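Kostuvico Announces Latuheru, a Pocket-Size Power Bank With a Built-In Cable

Last updated: 01/04/2024
2 min read

Kostuvico has announced the Latuheru, a portable charger for phones, tablets and wireless earbuds. It goes on sale in June through the company's online store and through retailers that already carry the Tretia line of wall chargers. A second model with a larger battery, the Latuheru Plus, will follow once the first has shipped.

The Latuheru replaces the Tretia Pocket, which has been out of stock since last fall. Owners of the older product asked most often for two changes: a cable that could not be left at home, and a clearer way to see how much charge was left. Both are in the new model.

The cable is attached to the body and folds into a groove along one side. It has a USB-C plug and is long enough to let a phone lie flat next to the charger on a desk or airplane tray. A separate USB-C port on the bottom edge is used to recharge the power bank itself, and it can also supply power to a second device. When two devices are plugged in at the same time, the available power is shared between them and each one charges more slowly.

Battery level is shown as a number from 0 to 100 on a small display next to the power button. The display turns off after a few seconds and comes back with a short press. The Tretia Pocket used four lights, and many owners found it hard to tell whether the last light meant nearly a quarter left or almost nothing.

Battery life over time

Kostuvico rates the Latuheru battery for 1000 full charge cycles before its capacity drops to 80 percent of the original figure. The Tretia Pocket was rated for 833. The difference comes from a new battery cell and from charging software that slows down as the battery gets close to full. Owners will notice that the last part of a recharge takes longer than it did on the earlier product.

The Latuheru Plus uses the same cell type and has the same 1000-cycle rating. It is thicker and heavier than the standard model, and it adds a second USB-C port. The cable and display are the same on both.

Like any lithium battery, the Latuheru should be kept away from direct heat and should not be left in a parked car in summer. For long storage, the company suggests charging it to half and checking it every few months. Both models belong in a carry-on bag when flying. Travelers should check with their airline, as rules on using a power bank during a flight differ.

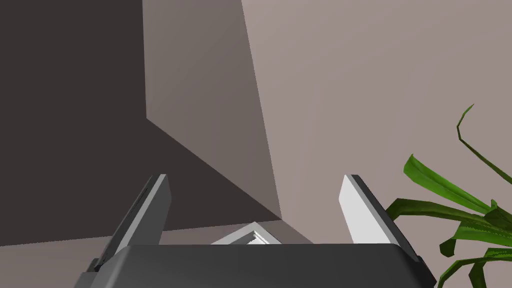
Trimov app

The Latuheru works on its own and does not need an app or an account. Owners who want more detail can connect it to Trimov, the free Kostuvico app for phones and tablets. Trimov shows the number of cycles used, the temperature of the battery and an estimate of the time left until a connected device is full. It is also used to install updates to the charging software.

One setting in Trimov has no button on the device. It stops the Latuheru from recharging past 80 percent, which can help the battery last longer if it spends most of its time plugged in at a desk. The setting is off by default and stays in place after the app is closed.

Trimov connects over Bluetooth and works without an internet connection, except when downloading updates. Cycle counts and temperature readings are stored on the power bank and are not sent to Kostuvico unless the owner chooses to attach them to a support request.

Early units

The first production run is limited to 2000 units – all of them in dark blue. Gray and white versions will be added later in the year. Orders from the first run are limited to 2 per customer and will ship in the order they were received.

Early units come with the current version of the charging software. An update planned for the summer will add a low-power mode for earbuds, watches and other small devices that draw so little power that many power banks switch off partway through. Until that update is installed, low-power mode can be turned on by pressing the power button twice, and it will stay on for two hours.

What is in the box

Each Latuheru comes with a cloth pouch, a short printed guide and a USB-C cable for recharging. A wall charger is not included. Any USB-C charger will work, though a low-wattage model will take longer to fill the battery. Owners of a Tretia wall charger can use it at full speed.

The packaging is paper and cardboard, with no plastic tray. The full manual can be downloaded from the support pages and will be posted before the first orders ship.

Warranty and returns

The Latuheru has a two-year limited warranty that covers the battery, the display and the attached cable. If the cable fails during that time, Kostuvico will replace the whole unit. The cable cannot be changed at home, and opening the case ends the warranty. After the warranty period, cable repairs will be offered for a flat fee, to be listed on the support pages.

Products bought from the Kostuvico store can be returned within 30 days. Those bought elsewhere are covered by the return policy of the retailer, but warranty claims go to Kostuvico in all cases.

Owners of a Tretia Pocket can still get support for it. Spare pouches and cables remain in stock, and the older model will keep working with Trimov – although it will not receive the new low-power mode or the 80 percent setting.

Availability

Orders for the standard Latuheru open in June in the United States and Canada. Prices for both models will be posted on the store page when orders open. Retailers that want to carry the Latuheru can contact the sales team now for wholesale terms and display materials. A small number of review units will be set aside for the press, and requests should include the name of the publication and a shipping address.

About Kostuvico

Kostuvico makes chargers, cables and power banks for phones, tablets and laptops. Its products include the Tretia wall chargers, the Latuheru power banks and the Trimov app.

Contact | © Kostuvico. All rights reserved. | Back to top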